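Why I've come around to the boring table

I have been meaning to write this since 12th July, when Xuelian Yao sent me the Premach results and asked, very politely, whether I still believed what I said on the panel last summer. I said then that setting a table was a poor subject for research on two-armed robots. Too easy to look good at, I said, and too far from any job that somebody would pay for. Well, I've had a think, and I'd like to take most of that back.

Two arms, a round gray placemat, some dishes and a few utensils: that is the whole world of the Premach task.

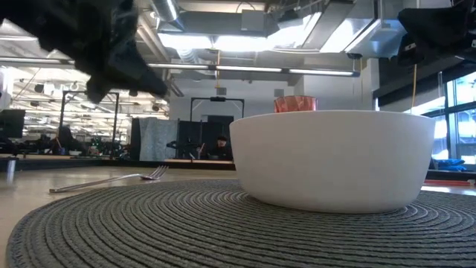
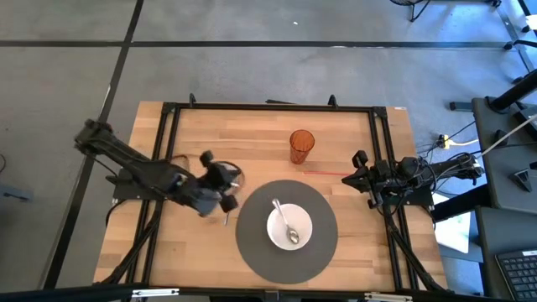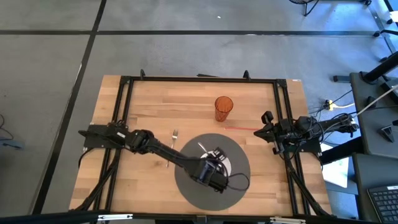
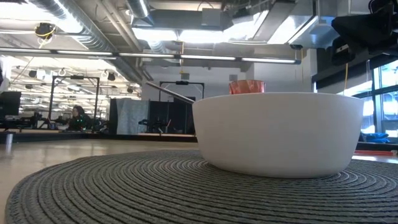
What Xuelian and her colleague Yoshinori Sugiyama wanted to know was simple enough to explain to my mother (I tried, and she had opinions about where the fork goes). If you have a fixed budget of human demonstrations, should you spend it on many tidy runs that all go the same way, or on fewer runs that include the fumbles and the recoveries? The usual habit in our field is to collect the tidy ones. People throw away the run where the spoon slid off, and I understand why, because I've thrown away plenty myself and felt quite virtuous doing it.

They trained one policy on 2,000 clean demonstrations. Then they trained a second one on the same number, but with 237 of the clean runs swapped out for messy ones, in which the operator dropped something or grabbed it badly and then put it right. Everything else stayed the same, down to the training schedule. Each policy then got 50 attempts from starting layouts it had never met. The clean policy gave up, or kept pawing at the same spot, in 13 of its attempts after a first bad grasp. The mixed policy had bad grasps too, and nearly as many of them, but most of the time it backed off and had another go.

Now, I can hear the objection, since I've made it myself over many cups of coffee. Fifty attempts is a small number, and one table in one room is one table in one room. The Edano people will say that you should get recovery behavior from practice, by letting the policy try things and learn from its own mistakes, and they may well be right in the long run. I'd also have liked a third policy with twice as many messy runs, so we could see whether the benefit keeps growing or whether you end up teaching the robot to be clumsy. Yoshinori tells me that's coming, and I'll hold him to it.

Still, what won me over was the choice of task. A dinner setting gives you things that are heavy and stay put next to things that are thin and slippery and lie flat. A bad grasp on a fork leaves it somewhere new, at a new angle, and the whole problem changes a little under the arm. When I argued for harder tasks, I was thinking of Plulasberg and their cable routing work, which I admire a great deal. But when a run fails there, it can take me an afternoon of log reading to find out what went wrong. With a fork, you just look.

So my request to anyone collecting data this year is a modest one. Keep the bad runs. Label them, say plainly how the operator fixed things, and put them in the release along with the pretty ones. The old Arai set is still useful to me mainly on account of the folder of failures that came with it, which I believe was included by accident. I open it more often than the rest of the set put together, and I'd love to have a few more like it to dig through.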